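Skorkora Workshop Group: Minutes of the May Meeting
Reading time: 3 minutes

Chair: Haris Nikolovski
Minutes: Sun-ja Shim
Apologies: the two Bellunby people, who are on site until Saturday

1. Minutes of the last meeting

Agreed with one correction. The spare battery lives on the top shelf of the charging cabinet, and the old minutes had it on the bottom one. Sun-ja has fixed the shared copy.

2. Mimus: state of the machine

Haris opened with the hours. Mimus now has 856 hours on the clock, and the knee joints, which we were all a bit nervous about after the winter, are behaving beautifully! Backlash on both knees is inside the limit on the service sheet. The left ankle was re-greased and the cover screws on that side replaced, as two had rounded heads.

The waist joint still makes its little tick when turning right under load. Haris has recorded it and sent the file to Dumitrescu, who supplied the bearing. Until they answer we keep the waist speed at 74 percent. Sun-ja asked if the tick could come from the shell and not the bearing (the shell did sit a hair high after the last time it was off). Good thought, and quick to check. Haris will loosen the rear screws and listen again.

3. Hands and grip settings

This was the long item, and the fun one. The chair routine has been set up again from scratch with both hands on the backrest, and everybody who had seen it run wanted to talk about it. The previous settings put nearly all the effort through one wrist. Sun-ja's new set shares the load between the arms and lets the knees bend a little before the pull starts, so the shoulders have far less to do.

Finger pads were discussed at length. The old pads go shiny and start to slip, and wiping them down only helps for a day or so. Agreed to swap them as a full set, both hands together, and to run grip calibration straight after. Sun-ja will write the steps on one page and tape it inside the cabinet door. Please use her page and throw out any printouts of the older one.

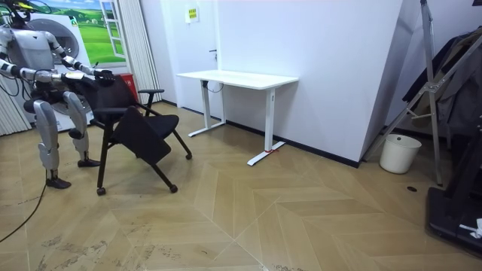

4. Cable and floor

The cable at the back needs a proper routine. It should trail behind the robot with enough slack for a full turn, and whoever starts a run walks its whole length first. Haris would like a strain relief fitted where it meets the body and has a bracket half drawn already. He passed the sketch round and it looks great.

The parquet has picked up scuff marks. Foot soles are to be inspected at every weekly check and cleaned before the first walk of the day. Mats were suggested, but the balance settings would have to be redone for a softer surface, so we leave that for now.

5. Actions

- Haris: shell screws and waist tick; chase Dumitrescu; finish bracket drawing
- Sun-ja: pad swap page; save the new chair settings under a clear name, with the old ones kept as backup
- Everyone: write run hours in the log before switching off

6. Any other business

Bellunby have asked for a copy of our weekly checklist for their own machine. Warmly agreed. Sun-ja will send it once the sole inspection has been added.

Meeting closed at 4:40 p.m.

Recent items
Minutes of the April meeting
Mimus weekly checklist
How we store and charge batteries
Knee joint service notes, part 2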